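Turkwood Tabletop Oil, 200 ml
A slow-drying oil for brown, honey and dark wood tables, from the Bakby workshop
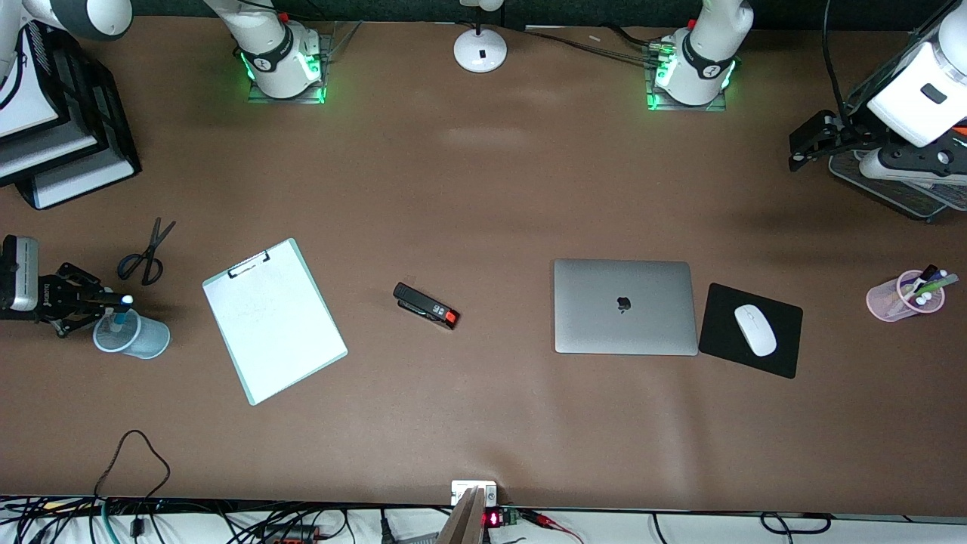 Luminița Zamfir wrote to us in February that she had given up on her dining table twice before trying this, and that the second coat was the one that finally made her stop putting a cloth over it. We were so pleased to get that letter! It is pinned up over the packing bench.

We started making Turkwood because we could never find an oil that we liked to use ourselves. Some smelled so strong you had to leave the house, and others sat on top of the wood like syrup and stayed tacky for days (we still have a bench in the shop that will hold on to your sleeve if you lean on it). This one goes on thin, soaks in over an evening, and leaves a soft, low shine that you can touch up whenever you like.

How to use it
Wipe the table clean and let it dry fully. Shake the bottle, pour a little onto a lint-free cloth and rub it in along the grain. Leave it for half an hour, then wipe off anything still sitting on the surface. Wait overnight before the next coat. Old, thirsty tables will want 2 coats, and sometimes another one a few weeks later.

Please lay your used cloths out flat, outdoors, to dry before you throw them away. Oily rags bunched up in a bin can heat up and catch fire, and we would hate for that to happen to anybody.

Good to know
It will darken pale wood a bit, so try it on the underside first. It isn't meant for painted or varnished tops. For those, have a look at our Rostley wax, which Guoqing Luo mixes in small batches and which does sell out.

Item number: 991
Size: 200 ml
Color: clear amber
Storage: cap on tight, away from heat and children

Questions about an odd old table? Write to Qianru Xu at the shop, and do tell her what was on it before.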